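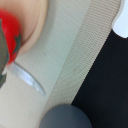 The tomato and its dish, up close.

Section 5. Laying the play table

By now you've got the stove panel down (if not, back up to Section 4, I'll wait). This is my favorite part of the whole Willa set, and it's the part I get the most mail about, so I'm going slowly. I use a black table at home and the light mat looks great on it, but any flat surface will do!

1. Wipe the table and let it dry.

2. Unroll the woven placemat. If it came out of the box curled, lay it face down under a couple of heavy books overnight. Mine took until Tuesday morning.

3. Put the mat down in front of the stove panel. I like it on a slant - Catalina Alarcón, who tested every draft of this guide with her twins, wants hers dead straight. Your table, your call.

4. Set the round plate near the middle of the mat.

5. Lay one wooden-handled utensil behind the plate and another in front, handles pointing the same way. Small kids find them easier to grab like that.

Note: The handles are riveted. Wipe them with a damp cloth and dry them right away. Please don't soak them, I've lost two that way.

6. Now the food. Tomato on the plate, banana lower down on the mat, and the little pot up toward the stove with its side handles free.
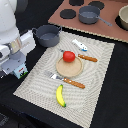
Can the placemat go in the washing machine?
Please wash it by hand instead, in cool water with a drop of dish soap, and dry it flat. Hot water shrinks the weave and the corners never lie down again.

Caution: Keep the play food away from the real food. The tomato is glossy enough that Mirta Pereyra at the Retamal shop once put it in the salad drawer, and it stayed there for 19 days.

7. Let your child clear everything off the plate and start over. We play it as a restaurant: I order, she serves, and I get the bill (last night it was 600 dollars for one banana).

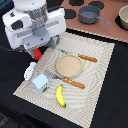 Once the restaurant closes, everything goes back in the order it came out, so food first, then utensils, plate and mat. Roll the mat loosely with the fringe tucked in - never fold it, the crease won't come out. If a piece goes missing, look up part 384 on the spares card and drop me a line with the color you need. Storage is in Section 6.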